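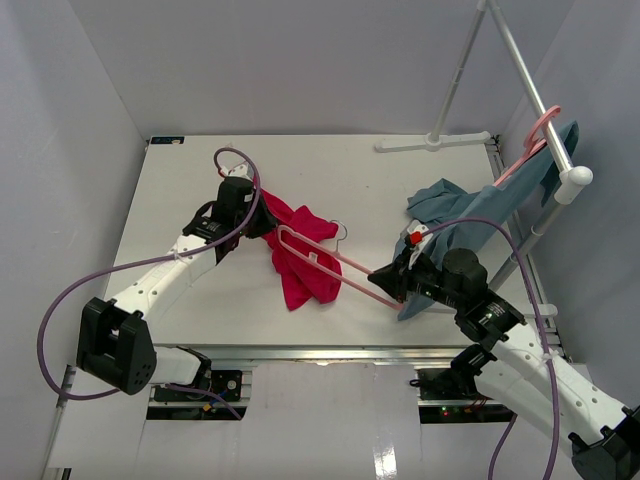
Which way should the sensor on a sliding entrance door point if the pavement runs right past it?

Downwards and slightly inwards, so that it catches people who have turned towards the door and leaves the ones walking by alone. If the unit has a direction setting, switch that on as well and ignore whatever the leaflet says about the factory position being fine.

Right, that was the short version for those who read on their phones. The longer one follows, with the original message quoted so that we all know what we're arguing over.

Achilleas Makris wrote:

> Hello all,
>
> We look after the front entrance of a small parade of offices. It has a Stekent sliding door, two leaves, fitted before my time. The door opens for everybody. It opens for people going to the bus stop, for prams, for a carrier bag on a windy day. By Sunday evening, with the building shut and the door still on automatic, it had clocked up 1362 openings on the counter for the week, and we have a staff you could fit in a minibus.
>
> The tenants on the ground floor are wearing coats. Weltura, who service it, have quoted for a second set of doors to make a lobby. I'd like to know whether there is anything cheaper to try first.
>
> Also it has started closing with a thump. Are these two things connected?
>
> Achilleas

Achilleas,

There is plenty that's cheaper than a lobby. A lobby is lovely if you have the depth for it, but in a shallow one both sets of doors end up open together and you've paid for a wind tunnel with a mat in it.

Start with the programme switch. If the door is on automatic on a Sunday with the building shut, then somebody is relying on the night lock coming in by itself, and it isn't. Ours at Zusau was the same for a whole winter. The timer had lost an hour in October and then lost interest altogether. Look for a key switch or a little dial on the inside, normally at shoulder height, and see what it's set to when the last person leaves. "Exit only" is the one you want for the stragglers.

Then the sensor. Ask Weltura to narrow the outside field and bring it in closer to the threshold. On most of them it's a ten-minute job up a stepladder, though you'll be billed for the visit. The thing to watch is that they leave the safety beams alone. Those are separate from the part that opens the door, and they stop it closing on someone's granny. If anyone offers to "turn the whole lot down a bit", take the stepladder away. Have the door tested again after the change and get it written in the log book.

Try it with someone short and someone slow. We had ours set up by a man well over six foot and for 3 days it refused to acknowledge our receptionist.

Hold-open time is worth a look too. If it's been wound up to suit deliveries, it'll be standing open long after people have gone through. Don't cut it so far that a person with a stick has to sprint.

As for the thump: connected only in the sense that a door doing that many trips wears out sooner. It could be a tired belt, grit in the floor guide, or the closing speed having been put up by someone who thought it would keep the heat in. Hoover the bottom track first. I got 2 pound coins and a great many leaves out of ours, and it went quiet for a month. If it still bangs, get it looked at before the sensor visit or at the same time, so you pay for the van once.

If you do end up getting a second quote, Kyriakidis did ours and were perfectly decent, apart from parking across the entrance they were repairing.

Does yours have the battery pack for power cuts, by the way? If so, ask how old it is while they're up there.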